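Media Law and Privacy, Course Handout 2
July 4, 2026
Bellach School of Communication

Accidental disclosure of contact details by campaigns

A phone number is personal data whether or not it appears in a public directory. Liability depends on who published it, in what setting, and how quickly it was removed. Intent affects damages more than fault.

Take the Vatden council race. In November the Prelen campaign sent a text alert to 3,110 subscribers with a reply number typed wrong. The number belonged to a private resident, who received almost 200 calls before the first correction went out 45 minutes later.

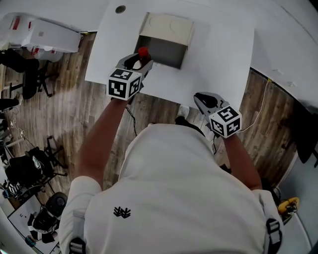
The correction repeated the wrong number in order to disown it. Treat this as a second publication. It reached the same list, and the campaign by then knew of the error, so the defense of honest mistake covers only the first message.

Screenshots raise a separate question. A news site that reprints the alert with the number visible makes its own choice to publish. Masking the last four digits is usual practice.

Reading: Bhatia casebook, chapter on republication. Come prepared to argue either side of the second message.

Contact: course office, Bellach School of Communication | Copyright 2026 | Back to top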